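Projekt Grerkwood, Standort Dunmore
Zwischenbericht an den Fördergeber, Stand: Samstag, 9. Oktober 2021

2. Störung an den Handgreifern
Im Berichtszeitraum wurden 438 Durchgänge aufgezeichnet. Bei etwa 60 davon schlossen die Finger eines Handgreifers verzögert, 9 mussten abgebrochen werden. Verletzt wurde niemand.

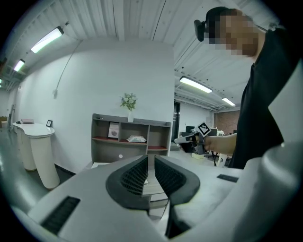 3. Maßnahmen
Der betroffene Greifer ist gesperrt. Die Ursache wird in Cestlow geprüft, der Befund wird bis Januar nachgereicht.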